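Shared kitchen equipment at Folgate House: what is provided and how it should be kept

Published July 5, 2020
By the Residential Services Office

Residents of Folgate House are reminded that the list of shared kitchen equipment was revised in January, following the annual check of all floors. The revised list applies to the kitchens in the Kinik and Durik wings and to the small kitchen on the Lo landing. It replaces every earlier list, including those still pinned inside some cupboard doors.

Each kitchen is now supplied with one toaster, one lidded saucepan, a set of bowls and a number of clear plastic food containers with locking lids. Larger pans and baking trays are no longer kept on the floors and may be borrowed from the ground floor store in Room 11 for up to 3 days at a time. Borrowed items must be signed out in the book and returned clean.

Toasters should be unplugged and left to cool before the crumb tray is emptied. They must not be placed beneath wall cupboards while in use, and they may not be taken to bedrooms under any circumstances. A toaster that fails to switch off, or that has a damaged lead, should be labelled and reported at once.

Saucepans are to be put away with their lids on. The glass lids have proved the most frequently broken item in the past year, and residents are asked not to stack bowls or plates on top of them. Metal scourers should not be used on the inside of any pan.

Food containers may be used for storage in the refrigerator, provided that the contents are marked with the resident's room number and the date. Unmarked containers will be emptied at the weekly clean. Containers should be dried fully before the lids are fastened.

Bowls belonging to the kitchens should be returned to the open shelf and should not be kept in bedrooms. The colours do not denote a particular floor, and any bowl may be used by any resident.

Reports of missing or damaged equipment should be made to the Residential Services Office on extension 747. Replacements are normally issued on the next working day.
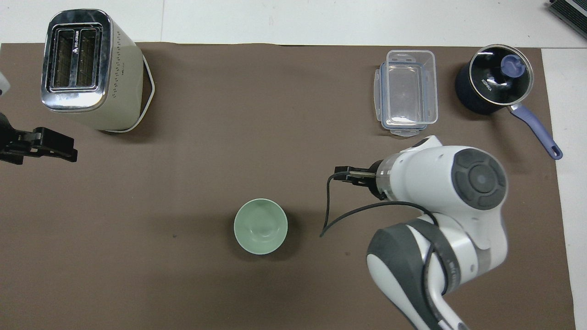
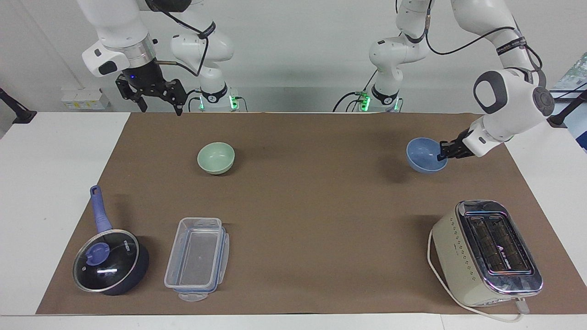 Kitchen equipment, including a cream toaster, a saucepan and a clear food container.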